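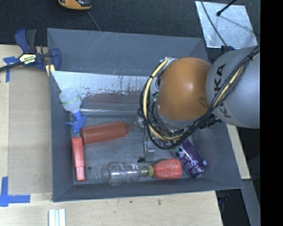 How should part-full spray bottles be put into a gray sorting bin? Lay them down with the trigger locked, and keep squeeze bottles beside them with the cap closed.

Search this site Enter keywords Go

Lenwood depot revises bin rules for bottles
Sunday, June 25, 2023
By the Canano news desk

The Lenwood depot has changed its handling rules for household bottles stored in deep bins. Under the new rules, a bin takes no more than 15 bottles, and spray and squeeze types may share it. Sloped metal panels are to be wiped down every 2 days. Scratched walls may stay in service; cracked ones may not.

Fendo, which supplies the bins, has delivered 38 replacements to the depot. Another 208 are on order through Bergmann, with delivery due in December. Labels must stay on all bottles until sorting is complete.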